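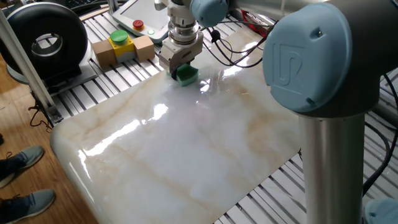 Progress report, second reporting period
Project: Moisture and salt behavior in restored interior stone, Amato building
Prepared by: Bořivoj Jelínek
Submitted: 27 Jan 2023

1. Scope of this report

The period covers the monitoring campaign on the ground floor and the first set of desalination trials on the stair hall plinth. Work on the upper landings is not included and will be reported separately. Section numbers follow the work plan attached to the grant agreement.

2. Status against the work plan

2.1 Monitoring. All sensors listed in the plan are installed and logging. Relative humidity and air temperature are recorded at ankle height and at head height in the stair hall, the vestibule and the former ticket office. The logger in the vestibule lost its record for 7 days in December after a battery fault. The gap has been left open in the data file and no values were interpolated.

2.2 Sampling. Drill powder was taken from the mortar joints at three depths. Stone was sampled only where a loose fragment was already present, as agreed with the owner. Samples were dried to constant weight and extracted in deionized water. Conductivity was measured on every extract, and ion analysis was done on a subset chosen to cover the full conductivity range.

2.3 Desalination trials. Two poultice mixes were applied to the plinth: the cellulose mix supplied by Usar and a clay, sand and cellulose mix prepared on site. Both were left in place for 27 days under light film, then removed and analyzed for soluble salts. A second application is in progress on the same areas.

2.4 Surface finish survey. Delayed. The gloss meter was returned by Katex after calibration later than planned. Readings on the vestibule slabs will start in the next period.

3. Results to date

Humidity at ankle height in the stair hall stayed above 90 percent through most of December. At head height it was lower and followed the outside air with a lag of several hours. The difference between the two levels is larger than assumed in the proposal and supports the view that the source is the floor void and not the street wall.

Sulfate and nitrate are both present in the outer part of the joints. Nitrate falls off quickly with depth. Sulfate does not, and in the two samples nearest the drain it rises. The gypsum bedding used in the earlier repair is the probable source, but the samples do not rule out the backfill.

The clay mix extracted more salt than the cellulose mix on the first application. It also left a faint residue in the open pores that needed extra rinsing. The residue was removed with water and a soft brush. No loss of polish was noted by eye, but this has to be confirmed by gloss readings before the clay mix can be recommended for finished surfaces.

4. Deviations

The proposal called for electric heating of the vestibule during sampling. This was dropped at the owner's request. The effect on the results is judged to be small, though it did lengthen the drying time of the poultices.

The original plan placed one sensor inside the floor void through the Flandard access hatch. The hatch was found to be mortared shut. A core hole roughly 100 mm from the hatch was used instead, and the sensor depth is unchanged.

5. Budget

Spending on laboratory work is on plan. Travel is under plan and equipment is slightly over, owing to the replacement logger. We request approval to move the unspent travel amount to equipment. No change to the total is requested.

6. Next period

Complete the second poultice application and its analysis. Take gloss readings on treated and untreated slabs. Inspect the drain by camera and collect backfill samples from the core hole, if the owner agrees to widen it. Submit the draft treatment specification for comment.

7. Open points for the funder

Confirmation of the budget transfer in section 5.
Preferred format for the raw humidity data, which is currently held as one text file per sensor.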